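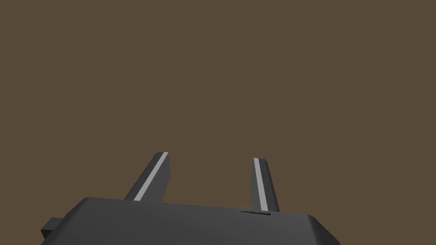
Print this page | E-mail this page

Trokside Shared Workshop: Arm Build, Handout 4
Wrist View and Gripper Model
Notes by Elínborg Kvaran, revised in May

4.1 Scope

Handout 3 ended with the arm bolted to the bench and the joints homed. This part covers the simulated gripper and the wrist view. No hardware is powered. Bring the Lerkero config file from last time; the joint limits in it are reused.

4.2 Model

The gripper is a parallel type with two fingers on a single housing. Each finger has a light gray strip on its inner edge. In our model the strip is a separate part with its own friction value, so keep it out of the finger mesh when you export. Merging the two is the most common error in submitted files.

Finger travel is 60 mm fully open. The command range is 0 (closed) to 40 (open), linear. Do not send millimeters to the command topic.

4.3 Wrist view

Mount the virtual camera on the wrist link, facing along the fingers. Both fingertips must stay in view with the gripper open. Use a plain background color until the pose is settled. Add the bench and parts later.

Check:
- the pose is relative to the wrist link, with the world frame left alone
- the near clip plane is short enough to keep the housing
- lighting is fixed between runs

4.4 Exercise

Step the command from 0 to 40 and log finger position at each step. Plot commanded against measured. Expect a flat section below 3; the end stop is modeled as a soft contact. Save the log under your bench number. Benches 29 and 32 share a folder.

Servo horns for Handout 5 are in the Tanoli drawer.

We use cookies to remember your settings. Accept | Decline

Comments (3)

Dorian Texier: In 4.2, is the 60 mm measured at the tips or at the strips?

Elínborg Kvaran: Between the strips.

Kalliopi Nikolaidis: My plot is flat up to 5. Contact stiffness was still at the default.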